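Wukent opens Travmont sessions to gather hand-held gripper examples

TRAVMONT, October — Wukent has begun recording everyday hand tasks for Bollero, its learning system for robot arms, and the first 2,214 examples are in!

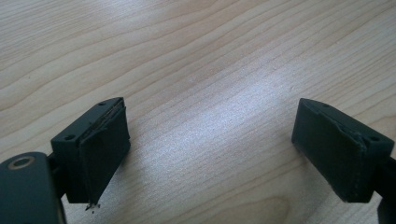
People work at a table for up to 59 minutes a session, then swap. "I love how quickly newcomers pick it up," said project lead Karim Salameh.
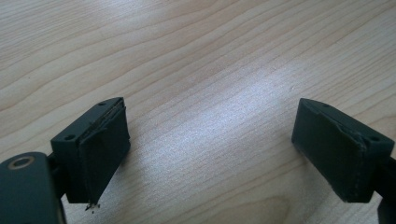

Page last changed: October, 4:10 p.m.

Boutros is lending the rooms — and 200 more sessions are planned.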